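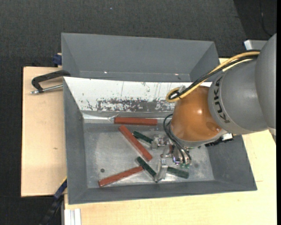 R. Varghese
Legislative Liaison, Dindbridge Regional Assembly

At its session of December 4, 2024, the Rules Committee of the Dindbridge Regional Assembly approved a revised procedure for public hearings on proposed ordinances. The text now goes to the full Assembly, which may adopt it, amend it, or return it to the committee. If adopted without change, it will apply to all hearings scheduled after the start of the next session.

Under the present rules, a hearing may be announced as little as three days before it takes place, and the draft ordinance does not have to be published with the announcement. The revised procedure sets a minimum notice period of 19 days. The full draft, the fiscal note and any staff report must be posted on the same day as the notice. If one of these documents is replaced during the notice period, the period begins again, except where the replacement corrects a clerical error.

Written testimony was the subject of most of the debate. Members representing Estville asked that statements be accepted until the close of the hearing itself, as residents in the outlying townships often learn of a measure only when local notices go up. Other members preferred a deadline two days earlier to give staff time to distribute the material. The committee settled on noon of the day before the hearing. Each statement is limited to 2,000 words, and attachments are not counted toward this limit. Statements received after the deadline will be entered in the record but will not be circulated to members in advance.

Speakers at a hearing will continue to have three minutes each. Registration will open with the publication of the notice and close one hour before the hearing begins. The committee rejected an amendment that would have given priority to organizations over individual residents. It accepted a second amendment allowing the presiding member to extend a hearing to another date when more than 80 persons have registered to speak.

The revised text also requires at least one hearing on the annual budget to be held outside Dindbridge. In the coming year this hearing will take place in Estville in July, at a location to be announced by the Office of the Clerk. Remote participation will be available for budget hearings only. A proposal to extend it to land use matters was referred to the Subcommittee on Procedure for further study.

Interpretation services may be requested in writing up to five days before any hearing. The Clerk will publish the languages available on the Assembly's website and will update the list at the start of each session.

The committee adopted the report by a vote of 8 to 3. A minority statement, which raises concerns over the effect of the longer notice period on emergency measures, is attached to the report. The Iltow Township Council has asked to address the Assembly on the same point before the vote, and its request has been granted.

Copies of the report and the minority statement may be obtained from the Office of the Clerk during regular business hours.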